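Selling my handmade clothes patterns: your questions

I get the same emails every week, so I've put my answers in one place. Last updated May 2021.

Do you post abroad?
I do, but only the paper patterns. Cloth gets too heavy and the customs forms make me cross!

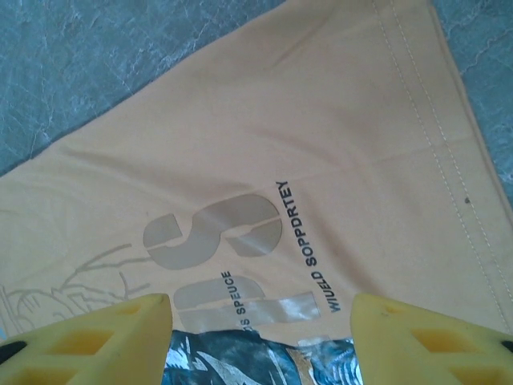 How long does an order take?
I post twice a week from Bakke, and most parcels turn up within five days.

Can I sell things I've made from your patterns?
Please do, up to 100 pieces a year. Just put the pattern name on your listing (Rellomard for the tee, Plullance for the trousers).

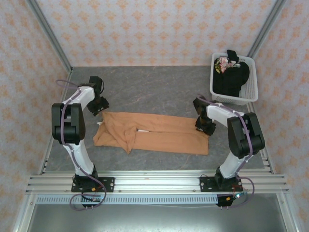

A reader wrote in to add that the Plullance comes up long in the leg, and she took two inches off before cutting. Good tip, and I'd do the same if you're short like me.

Should I wash the cloth first?
Always, on the same wash you'll use later. Cotton can shrink a fair bit and you don't want to find that out after hemming. 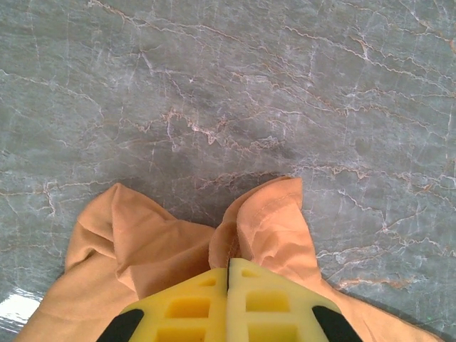
Cutting out is the bit people worry about most, and you really don't need a special table. The kitchen worktop is fine. A busy top like this blue-grey marble, with all those white and rusty veins, can make faint chalk lines on thin cloth hard to follow, so I'd slip plain paper under it.

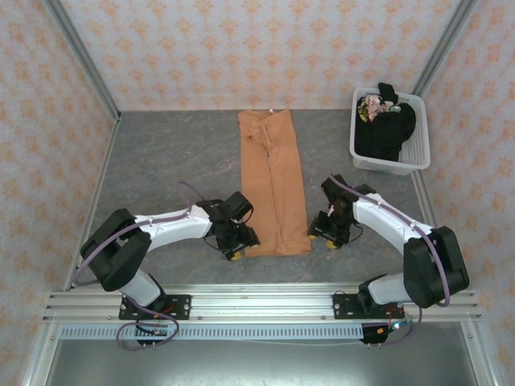 Storing trousers comes up a lot too, mostly from people with no wardrobe space (I sympathise). I fold mine lengthways with one leg beside the other, as with the tan pair, then smooth out any bunching near the waistband before rolling them up from the hem.

Can I return a pattern?
Yes, if it's still uncut. Email me first and I'll send you the address.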